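Apr 17, 2024
By the Plarker project office
12 shares | 4 comments

Progress report to the funder: reuse of office computers, Numport depot

1. Scope

The grant covers the collection, data erasure, testing and redistribution of desktop computers retired by offices in the Numport area. This report covers work since the last statement and sets out what is left to do before the grant closes. Figures are taken from the stock register and have been checked against the collection notes.

2. Intake

The target for the grant period is 4000 machines collected. The register stands at 2093. Intake was slow at the start, when two of the larger offices put back their replacement dates, and has since recovered. Both offices have now confirmed in writing that their old machines will be released in batches. If the batches arrive as promised the target will be met without an extension.

Laptops are outside the grant and are not counted. A small number were delivered by mistake and have been returned to the sender.

3. Erasure and testing

Every drive is erased before any other work is done on the machine. Drives that fail erasure are removed and shredded by Narnik under the existing contract, and a certificate is filed against the serial number. The erasure record is complete for 100 per cent of the machines that have left the depot.

Testing is done in a fixed order: power supply, memory, board, storage, ports. A machine that fails on memory or storage is repaired from stock. A machine that fails on the board is stripped for parts. The change made to the test sheet last year, under which the fault is recorded by part and not by symptom, has made it easier to order spares.

Towers, side panel off: 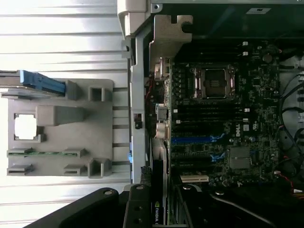
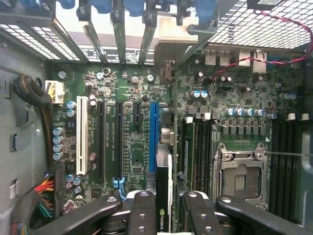
The main limit on throughput is bench space. Four benches are in use and a fifth is held up by the electrical work described in section 5. Shelving for untested stock was full for part of the period and collections were spread out to suit.

4. Redistribution

A total of 1076 machines have been passed on. Most went to schools and advice centres, and the rest to households referred by the council. Each is supplied with a keyboard, mouse and monitor, a fresh operating system and a printed sheet of instructions. The sheet has been rewritten in plainer English after several recipients rang to ask how to join a wireless network.

The Nông scheme, which supplies households on the east side, has asked for a larger share of the next release. We have agreed in principle, subject to their providing storage at their end. Delivery is by van and the cost per drop is within budget.

Returns are low. The usual cause is a failed monitor, which is swapped on the next van run.

5. Premises and costs

The new supply to the rear of the depot was due to be finished before this report. The contractor found that the distribution board needed replacing, and the work is now expected to finish by the end of April. The extra cost has been met from the contingency line. Spending on spares is below forecast and spending on transport is slightly above it. No transfer between budget heads is requested.

6. Next period

The fifth bench will be brought into use once the supply is signed off. The Narnik contract is due for renewal and a revised price has been requested. A draft of the closing accounts will follow with the next report.

Comments (4)

eastside_reader: Does the depot take machines from private individuals, or only from offices?

Plarker project office: Offices only under this grant. The council site has a list of drop-off points for households.

mh_77: Section 2 gives intake but no split by office. Could that be added next time?

tallpines: We had one of these for our advice centre. Working fine so far, though the monitor is on the small side.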